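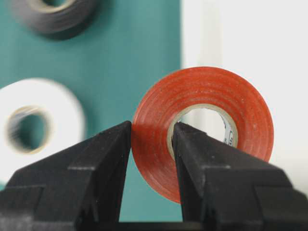
Why does the arm lose grip on a roll of tape halfway through a move?
In our case the servo was easing off its holding torque after a set time, a default in the controller settings. Check that before you buy new fingers.

Ticket: gripper drops rolls
Build: Skutari arm, shared bench at Mestwood
Opened by: Inese Siliņa, 14 July 2020
Status: open, whatever Edgars says

Reported: the gripper closes fine, lifts, then lets go partway to the tray. It did this all through June as well, and was put down to "slippery tape" back then. I don't buy it. Tape is not slippery.

Tried first: the Pilgate firmware update, which the forum swears by. Flashed it, ran the same move, dropped the roll. The release notes promise "improved grip confidence" and I still can't find which setting that refers to.

Tried second: closing force up to 600 from 38 in the config. The units are not documented anywhere. Squeezed harder, dropped it later. So force matters a bit, but that isn't a cure.
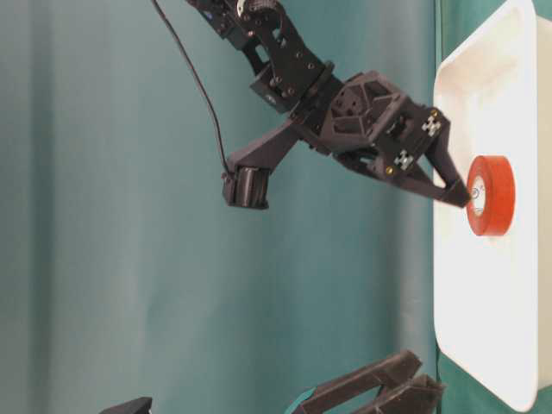 Edgars Ozoliņš blames the fingers and wants to reprint them solid. His theory is that they flex under load and the tips spread. The fingers on there now have open triangular cutouts along their length, so I can see where he gets the idea, but flex would show up at the moment of lifting and ours lets go well after that. He has already sliced the new ones. I have asked him to wait.

Tried third: logged servo current. It holds steady, then falls at 864 ms after the close command, every run. A bending finger doesn't keep time like that. Found a hold timeout in the controller file, set it to 2,000 and the drop moved later to match.

Tried fourth: timeout set to zero, which the Lapiņa wiki claims means "never." Held through the full move. I don't trust a wiki page with no author, so I want a long run before this gets closed.

Still to do:
Check servo temperature with the timeout off.
Put closing force back to 38 and repeat.
Edgars to print one solid finger, not a pair, and only if the long run fails.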